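Sidby Storage Register

Transcribed records of shared lockers, keys and faults, with a normalised event table

Contents
Summary
What is in the release
Field reference
Identifiers and label plates
Condition codes
How the records were made
Quality checks
Known problems
Loading the tables
Suitable and unsuitable uses
Privacy
Changes
Licence and citation

Summary

The Sidby Storage Register is a small tabular dataset covering the issue, return, repair and relabelling of shared lockers at two sites, Sidby and Bostotine. It was put together from paper key books, a spreadsheet that replaced them, and periodic walk-round checks. The release holds 3,000 event rows for 700 compartments in 40 banks.

The dataset is meant for people working on record linkage, messy free text and small asset registers. It is too small for most statistical modelling and was never sampled to represent anything beyond the two sites.

What is in the release

events.csv: one row per event (issue, return, fault, repair, relabel, check)
compartments.csv: one row per physical compartment
banks.csv: one row per bank of lockers
keys.csv: one row per key known to have existed, including keys later written off
notes.csv: free-text notes, linked to events by event_id
codes.csv: the lookup table for all coded fields
checked.csv: the hand-checked sample, with both readings and the agreed value

All files are UTF-8, comma separated, with a header row. Line endings are LF. Fields containing commas or line breaks are quoted. Empty means unknown; the string NA is not used, as one bank at Bostotine was labelled NA for several years and the string survives in the notes.

Field reference

events.csv

event_id: integer, unique, no meaning in the order
compartment_id: joins to compartments.csv, may be empty
key_id: joins to keys.csv, may be empty
event_type: coded, see codes.csv
event_day: days since the first event in the register, so the first row is zero
source: book, sheet or walk
holder_code: a random token, stable within a site only
certainty: a, b or c

compartments.csv

compartment_id: site letter, bank number, column, tier
bank_id: joins to banks.csv
tier: U for upper, L for lower, S for a single full-height compartment
shelf: y, n or empty
plate_text: the text on the label plate as last read, or empty
lock_family: cam, hasp, coin or empty

keys.csv

key_id: assigned by us
stamped: the characters stamped on the bow of the key, if recorded
copies: number of copies listed in the book
status: held, issued, missing, written_off

The copies field was filled in by whoever ran the key book at the time. At Sidby it includes the master copy. At Bostotine it does not. We have left both as written and added a column, copies_adj, which excludes the master at both sites.

Identifiers and label plates

The compartment identifier is built from position only. Earlier drafts used the plate text as the identifier, and this failed wherever a plate had been swapped, reused or overwritten. Position is stable unless a whole bank is moved. Where that happened, the bank keeps its number and a row is added to banks.csv with a new location and the same bank_id.

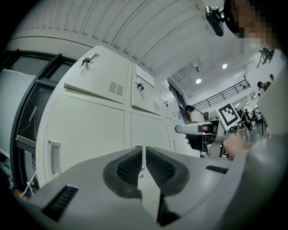
Plate text, key stamp and position are three separate fields and should be compared only after cleaning. A walk-round reading takes the plate first, then the key if one is in the lock, then any other paper on the door. An upper door with a key hanging in the lock and a small label plate next to it gives two readings in one visit, and the plate goes in plate_text whatever the key says. A notice taped near the top of a door, as on the next upper door along, is treated as a note and is never copied into plate_text, even if it carries a number. The lock family is recorded from the body of the lock and left empty if the reader was not sure.

Plates are transcribed as read, including case and stray punctuation. A column named plate_norm holds the cleaned version: upper case, no spaces, leading zeros removed. Two compartments in the same bank may share a plate_norm value. This is correct and reflects duplicate plates on the doors.

Condition codes

Condition is recorded at each walk-round check. The codes are short because the original form had a narrow column.

OK: opens, closes and locks
ST: stiff, but locks
NL: closes but does not lock
NC: does not close
MK: no key available at the time of the check
BL: blocked by something in front of the bank, not tested
XX: out of use, marked as such in the book

A compartment may have only one code per check. Where more than one applied, the reader was told to use the one lowest in the list. Not every reader did so. Rows where the note contradicts the code have certainty c.

The shelf field needs some care. It is y where a fixed or lift-out horizontal shelf splits the compartment into an upper and a lower space behind the same door. Such a compartment is still one row. Some early book entries counted the two spaces as separate lockers, and these have been merged, with the original wording kept in notes.csv.

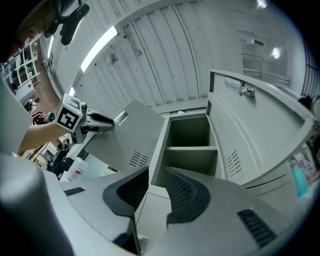
How the records were made

The paper key books were transcribed by hand into a fixed template. Each page was typed once, in page order, with struck-out lines included and flagged. Corrections written over earlier entries were typed as two events with the same event_day.

The spreadsheet records were exported and passed through Salari, a small set of cleaning scripts written for this work. Salari does three things: it maps column names from the several versions of the sheet on to one schema, it splits cells that hold more than one event, and it writes a log of every value it changed. The log is included in the release as salari_log.csv.

Walk-round checks were recorded on a form and typed up the same day. Most were carried out on a Saturday, when fewer lockers were in use. The check has a known effect on the MK code, as daytime holders were away with their keys.

Free-text notes were matched to events by page and line for the books, and by row for the sheet. Notes that could not be matched have an empty event_id. They are kept because several explain gaps elsewhere.

Quality checks

A sample of 100 events was drawn across both sites and all three sources, and read a second time by a person who had not typed the first version. Disagreements were settled against the original page. The sample is in checked.csv and is suitable as a small test set for transcription or linkage work. It was not used to tune the Salari rules.

Automatic checks run on every build:

every non-empty compartment_id exists in compartments.csv
every non-empty key_id exists in keys.csv
no key is issued twice without a return between, unless certainty is c
no event is earlier than the first event of its bank
codes in use all appear in codes.csv

A failed check stops the build. Rows that fail for a good reason are listed in exceptions.txt with a short note.

Known problems

Returns are under-recorded. Many keys were handed back without an entry, and the next line in the book is simply a new issue. We do not insert the missing return.

Bostotine changed its numbering once, part way through the sheet period. The change was applied bank by bank over a number of weeks in December. Events in that period may refer to either scheme and carry certainty b at best.

The Oravec scheme, used in the oldest Sidby book, numbers compartments down each column before moving right. All later schemes run left to right along the upper tier first. The conversion is in codes.csv under oravec_map. It assumes two tiers throughout and gives wrong results for full-height compartments, which have been fixed by hand.

The word "broken" in notes may refer to the door, the lock, the key or the shelf. No attempt has been made to separate these.

Loading the tables

Read all identifier columns as text. Several plates look like numbers with leading zeros, and at least one spreadsheet program will turn stamps such as 1E2 into a figure in scientific form.

Suggested order: codes, banks, compartments, keys, events, notes. Join notes last, and use a left join from notes if the unmatched ones are wanted.

Suitable and unsuitable uses

Suitable: teaching joins and data cleaning; testing fuzzy matching on short codes; examples of event logs with missing closures.

Unsuitable: estimating how often lockers fail in general; comparing makes of lock; any attempt to work out who held a given key.

Privacy

Names, staff numbers and telephone extensions were removed before typing up was finished. Holder tokens were drawn at random and the list linking them to people was destroyed. Notes were read in full and personal remarks were replaced with [removed]. Calendar dates are replaced by day offsets.

Changes

1.2: added copies_adj; merged the divided compartments
1.1: corrected oravec_map for full-height compartments
1.0: first release

Licence and citation

The tables are released under CC BY 4.0 and the Salari scripts under the MIT licence. Please cite as: Sidby Storage Register, version 1.2. Corrections are welcome and should quote the event_id or compartment_id concerned.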